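The Drawer Where Cords Go to Die

I own one really good pair of scissors, four flashlights and, as of last month, 524 cords. I know the number because I spent most of a rainy Sunday laying them out on the living room rug, and my editor said if I was going to pitch a story about cable mess I had better do the math. (She owns a label maker. You can imagine.)

It started with a printer. I wanted to move it three feet to the left, so I reached behind the desk and pulled, and what came up was a clump the size of a cantaloupe. Speaker wire, a phone charger for a phone I gave my nephew, something flat and gray I still haven't figured out. The printer stayed where it was for another week!

So I started asking people how they live with theirs, and oh boy, people have feelings about this. Meifang Zheng keeps hers in shoeboxes by decade. Yetunde Yusuf hangs everything on pegs down the basement stairs at her place on Gallgate, longest at the top, and she let me walk up and down it twice, which I enjoyed more than some museums. She wraps the over-under way, one loop forward and one loop flipped, and she made me practice with an old extension cord until I quit putting a twist in it.

Workbenches are a whole other animal. A cord in a drawer is asleep, but a cord on a bench has a job, and it's plugged in at one end to something you'd rather not yank. Thin black ones are the worst of the bunch. They all look alike, they loop over each other, and if your bench top is grooved like the slotted aluminum kind, you've got all those little channels running underneath them too. You follow one strand with your finger toward the thing with the green light on it and lose it halfway under three others.
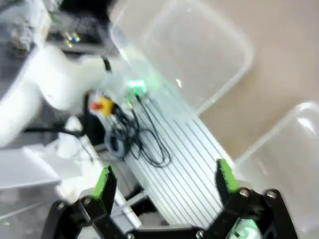 Leave the loops alone, says Nayeli Mosquera, and deal with the ends. In her view most people coil far too tight because tight looks tidy, and then they wonder why the plug wiggles loose a year later. She'd take a loose, floppy pile with a tag on both ends over a pretty bundle any day of the week – "pretty doesn't tell me what to unplug," is how she put it to me over the phone, and then she put me on hold to go unplug something.

I tried it her way on Monday. Masking tape, a marker, both ends of every cord behind the desk. It took an hour and ten minutes and I found the cat's bell. I also found that my lamp had been running through two power strips, one plugged into the other, which I have since fixed, so please don't write in.

A few things I'd pass along. Hook-and-loop straps beat zip ties, at least if you're someone who changes her mind. Buy the roll you cut yourself. Anything with a big stop button or a switch you might need in a hurry gets its own clear spot, with the slack run away from it and nothing draped across the front. And if your table has slots in it, use them! Édgar Giraldo showed me how he anchors a strap right down into the groove, so the cords follow the edge of the bench and the middle stays open for actual work. He learned it at a repair shop in Somora and seems a little bit smug about it, fair enough.

As for the 524, I'm down to around 90. The rest went to the electronics drop-off on Grullau Street in two grocery bags and a suitcase with a bad wheel. I kept the flat gray one. It's in the kitchen drawer with tape on both ends, and the tape has a question mark on it.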